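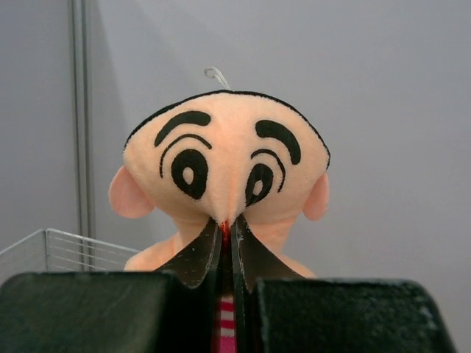

How do you get dust out of a plush doll with a printed face without fading the print?

Dry first, water last. Brush the fabric with a soft toothbrush, then go over it with a barely damp cloth, and keep detergent off the printed lines until you have tested a spot on the back.

-- pinned from the Plush Care board, post 2,758

fustik_fan
Has anyone machine washed one of the peach ones with the gray hanging loop? Mine has gone dull on the ears. The black eyebrows and eyes still look sharp and I want them to stay that way.

merbridge202
I put mine in a pillowcase, cold, gentle cycle. Came out fine. Air dried for 2 days. The loop frayed a little but it held.

Hedvig Nordin
I would not do that. The nose on these is gathered to a point and the small red stitch at the tip is only thread. One spin cycle and the stuffing in my old one went to one side of the head. Hand wash, or just surface clean.

merbridge202
Mine has been through 4 washes. Nose is the same shape it was.

Hedvig Nordin
Then you got lucky with the stuffing. They vary.

laroleo
Does the striped part bleed? I can see red and white stripes below the chin on mine and I'm worried about pink running into the face.

Hedvig Nordin
Press a wet white cloth on a red stripe for a minute. If the cloth picks up color, keep that part dry.

fustik_fan
OK, surface clean it is. What do you work on? My kitchen counter is dark and I can't tell when lint is coming off.

nutsugah
Jan 11, 2018
Pale top for me. Dark lint shows up right away. I wipe it before I start, otherwise the doll picks up whatever was there.
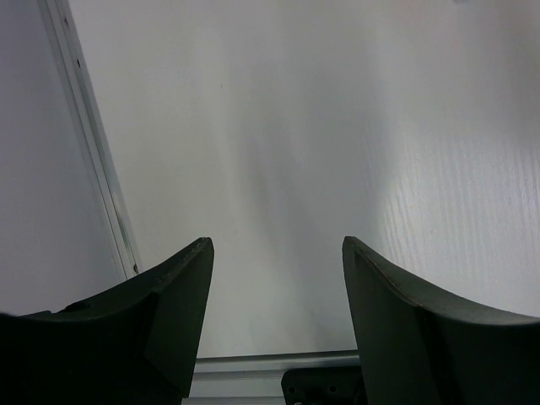

White tabletop, wood-grain-like streaks on the right side

laroleo
Wouldn't a towel be better? Less sliding around.

nutsugah
Towels shed. I used one in October and spent longer picking fuzz off than I did cleaning.

merbridge202
Disagree, a flat cotton dish towel is fine. Just not terry.

fustik_fan
Thanks all. I'll start with the toothbrush on the left ear and post back after the weekend.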